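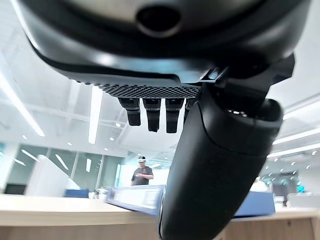

Mão robótica preta, vista de perto.

Gravar e arquivar novelas em casa: notas práticas
Publicado em 4 de agosto de 2023 | Secção: Casa e sala

Uma novela diária é o programa mais exigente para um gravador doméstico. O horário varia, o canal alonga ou encurta os episódios conforme a concorrência e a série dura meses. As notas seguintes aplicam-se a gravadores com disco externo USB ligados à televisão ou à box. Os nomes dos menus são os do Tusex, mas as funções equivalentes existem na maior parte dos aparelhos.

Calcular o espaço

Um episódio em alta definição, com intervalos incluídos, ocupa em média 2.000 MB. Lindale, por exemplo, teve 223 episódios, o que dá 446 GB para a série completa. Um disco de 2.000 GB chega para guardá-la e para manter outra em gravação. Convém deixar livre uma parte do disco, porque muitos gravadores começam a apagar os ficheiros mais antigos sem aviso quando o espaço se esgota. Antes de iniciar uma série longa, procurar no menu a opção "apagar automaticamente" e desligá-la.

Em definição normal o consumo é bastante menor. Para novelas antigas em reposição, a versão em alta definição do canal é muitas vezes um simples redimensionamento do original, e o ganho de imagem não compensa o espaço. Gravar um episódio em cada versão e comparar no próprio ecrã, à distância habitual.

Margens de início e fim

Programar pelo guia e acrescentar margem antes e depois. A margem final deve ser a maior das duas: os atrasos acumulam-se ao longo da tarde e a última cena é a que se perde. Em noites de futebol ou de debates, aumentar a margem à mão e repor o valor no dia seguinte.

Se dois programas seguidos estiverem programados em canais diferentes, as margens sobrepõem-se. Num gravador de sintonizador único, a segunda gravação só arranca quando a primeira termina, ou corta-a. Verificar no manual qual dos dois comportamentos se aplica. Dois programas seguidos no mesmo canal resolvem-se com um único bloco manual.

Gravação em série

A gravação em série identifica os episódios por um código enviado com o guia. Quando o canal muda o código, o que sucede com frequência na passagem de temporada, a programação deixa de funcionar e não aparece qualquer erro. Brukinwood mudou de código em dezembro e a lista de gravações parou nesse ponto. Abrir a lista de agendamentos uma vez por semana e confirmar que existem entradas para os dias seguintes.

Nos canais que não enviam código, usar a programação manual por hora, com repetição de segunda a sexta. Apagar essa programação no fim da série. De outro modo, o aparelho continua a gravar o que vier a ocupar o horário.

Episódios repetidos

Os resumos de fim de semana usam por vezes o mesmo código dos episódios diários. No Tusex, a opção "apenas inéditos" exclui-os, mas exclui também episódios a que o canal não atribuiu número. É preferível gravar tudo e apagar à mão.

Nomear os ficheiros

O gravador dá o mesmo nome a todos os episódios e distingue-os pela data. Se o ficheiro puder ser renomeado, usar a ordem: título, número com três algarismos, data começada pelo ano. O episódio sete fica como 007. Sem os zeros à esquerda, a ordenação alfabética coloca o episódio 10 antes do 2. Evitar acentos e sinais de pontuação, que alguns leitores substituem por caracteres ilegíveis.

Quando duas produções têm o mesmo título, caso de Ayala, juntar o ano de estreia ao nome. O guia não as distingue, e a pesquisa devolve as duas misturadas.

O disco

- Usar um disco reservado à gravação. Na primeira ligação, o gravador formata-o e apaga o conteúdo.
- Discos mecânicos de 3,5 polegadas com alimentação própria são mais estáveis do que os portáteis alimentados pela porta USB da televisão.
- Manter 4 cm livres em redor do disco. Não o pousar em cima da box.
- Não usar concentradores USB sem alimentação.
- Pousar o disco numa base de borracha ou feltro grosso. Em móveis ocos, a vibração ouve-se durante os diálogos.
- Desligar o disco pelo menu antes de retirar o cabo.
- Limpar o pó das grelhas com pincel seco. O aspirador só deve ser usado com o aparelho desligado da tomada.

Cópia de segurança

Muitos gravadores cifram os ficheiros e associam-nos ao aparelho. O disco ligado a outra televisão, mesmo do mesmo modelo, aparece vazio ou pede nova formatação. Recusar a formatação e voltar a ligá-lo ao aparelho de origem. Se a placa da televisão for substituída numa reparação, as gravações cifradas deixam normalmente de abrir. Ver o que estiver pendente antes de entregar o aparelho.

Som dos diálogos

Nas novelas de estúdio, a música de fundo tapa com facilidade as vozes. Desativar os efeitos de som envolvente e escolher o modo "voz" ou "notícias". Se houver igualador, reduzir ligeiramente os graves antes de aumentar os médios. Ativar o nivelamento de volume atenua a diferença nos intervalos, mas comprime também as cenas em voz baixa; experimentar com um episódio já gravado.

Legendas

As legendas de teletexto só ficam na gravação se a opção respetiva estiver ativa no momento em que esta começa. Não podem ser acrescentadas depois. Fazer uma gravação de teste de alguns minutos e confirmar que as legendas abrem na reprodução.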